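Okay, I finished the last jigsaw of the summer pile yesterday and I have too many thoughts, so here comes a thread about puzzles, sorting trays, and why I now love the ones with hardly any picture on them!

Some background. I got back into puzzles in July, when a rainy week at the lake left me with one battered box and a card table. It was a 1000 piece harbor with two pieces missing. I did it anyway and I was gone. Completely hooked.

Since then I've been working through whatever the thrift store on Modise Street puts out. They price by the box, no matter the size, so the big ones are a steal. Mine smell like other people's closets and I don't mind one bit.

Edges first or not? I used to be strictly edges first. My whole family is. Then I did a night sky where the edge was solid navy all the way around, and I'd have been there until spring. So I started in the middle with the moon and let the border come to me. It felt like breaking a rule at the dinner table. Loved it.

Sorting by shape instead of color changed everything for me. Once you're down to plain sky, color is no help at all. I make piles: two knobs across from each other, two knobs side by side, three knobs, four knobs, and the weird ones. The weird ones get their own saucer because they're my favorites.
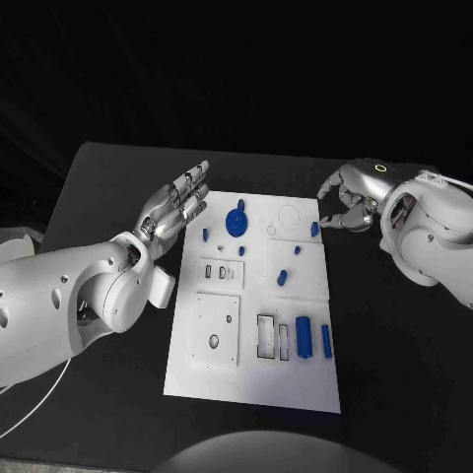
Light matters so much more than I thought. A lamp off to the side, low down, puts a little shadow in every gap and you can see a bad fit right away. With the overhead light on, I once left a wrong piece in a wheat field for four days. FOUR DAYS. It held up everything around it.

Someone asked what I put underneath. A sheet of foam board from the craft aisle, white on one side. Dark pieces pop on it, and I can slide the whole thing under the couch when people come over. For a snowy puzzle I flip it and tape brown wrapping paper on the back.

Now the big one. The Londier lighthouse, 2169 pieces, which is such a strange number that I checked the box twice. It's cut in a random style, so no neat rows, and some pieces look like little boots. It took me most of September and I was sad when it ended!

For anybody starting out, I'd go with something like the Vornura market stalls. It's 798 pieces and every stall has its own colors, so you always have a small corner you can finish before bed. Lemons one night, fish the next. I've done it twice and I'd do it again this weekend.

And then Dolholm. Oh, Dolholm. It's a foggy island, and the fog is most of it. The pieces are thick and they make a soft click, and you end up knowing grays you never had a word for. I'd get 8 pieces in during a whole evening and go to bed thrilled.

Tiny tip that I use constantly: take a picture of the loose pieces with your phone and look at it in black and white. The lights and darks separate out and suddenly that one stubborn patch of water makes sense.

Other tiny tip: get up and sit on the other side of the table. I've stared at a gap for an hour, moved my chair, and dropped in three pieces before my tea cooled down. Upside down it's only shapes, and shapes are easier than boats.

Do I glue them? Nope. I leave a finished one out for two days, pat it every time I walk by, and then back in the box it goes. I write the date inside the lid with a pencil. The lighthouse lid already had three dates in it from somebody else, and I added mine underneath.

The newest one in there is from last night's fog island: October 26, 2018. Tiny handwriting, very proud.

Next up is either a quilt or a giant bowl of jelly beans, both still in shrink wrap on my dresser. Tell me which one! And if you have a round puzzle you didn't hate, I want to hear about that too.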